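Laundry & Closets | Small Space Tips
By Kathleen Costello
May
602 shares | 35 comments

I have folded my laundry on a bed for most of my adult life. We rent a second-floor place in Grotton with one closet and a hallway you have to walk down sideways, so a folding table was never going to happen. What I do have is a bed, and over the years I've gotten pretty fast at using it!

First tip, and it's the one I nag my sister about: make the bed before the dryer stops. Shirts folded on top of a lumpy comforter come out lumpy too, and then you're smoothing them all over again at the drawer. 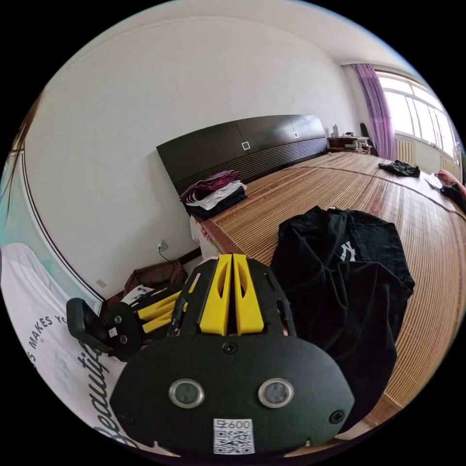 Summer is when I like folding best. The heavy covers go up on the shelf and the bed gets stripped down to something flat and cool. A woven mat like the striped tan and brown one is lovely for this, because a crumpled black garment lies right down on it and you can press the wrinkles out with your palms. (Shake the mat out first. Black cotton picks up every crumb and hair in the house.) If yours has stripes, use one as a guide for the hem and your folds will come out straight without much thought.

For dark T-shirts I wash inside out, in cold, with the regular amount of soap. I used to pour in extra and wondered why I had chalky streaks on everything. Printed ones skip the dryer completely at my house — they go on the Purholm rack by the window, which wobbles but was cheap.

Before you fold, take the shirt by a corner and give it a good tug, then do the other side. Cotton knits dry a little twisted and a tug squares up the side seams.
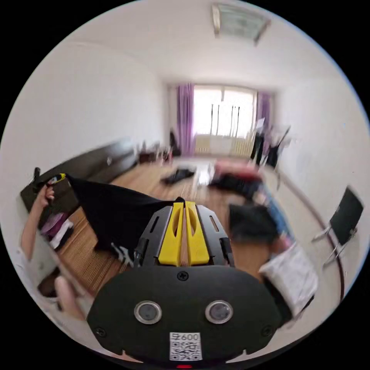
Sorting without the avalanche

I used to dump the whole load out and then stand there hating it. Now I pull 5 things at a time, fold those, and go back for more. Socks stay in the basket until the very end. If I'm tired I stop after the shirts and the socks can wait until morning, they don't care.

Towels get their own load and never go on the bed with the clothes. Lint!
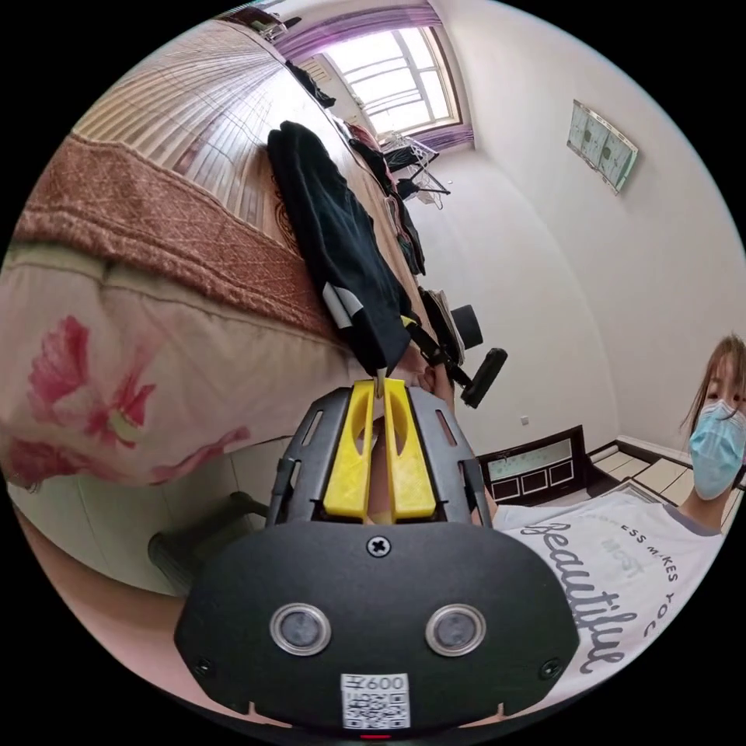

My husband hangs everything and I fold everything, so we've had to work out a peace treaty. Anything with a collar is his, anything stretchy is mine. Clothing that's sitting on the bed at 9 p.m. belongs to whoever wants to go to sleep first, and I lose that one a lot. We did get the slim Orudus hangers last year and I'll admit they fit more in the closet than my stacks ever did. Sweaters still get folded, though. I've ruined 2 good ones with shoulder bumps and I'm not doing it again.

For drawers, try standing the shirts up in a row like file folders. Fold in thirds the long way, then in half, then in half once more. A Kang shoebox lid makes a fine divider if the row keeps flopping over.
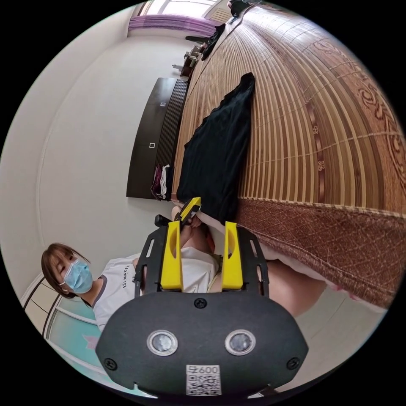

Laundry time in the bedroom.

Next month I'm tackling the linen shelf, so send me your fitted sheet methods. Mine is still to roll it into a ball and shut the door fast.

Filed under: folding, dark clothes, bedrooms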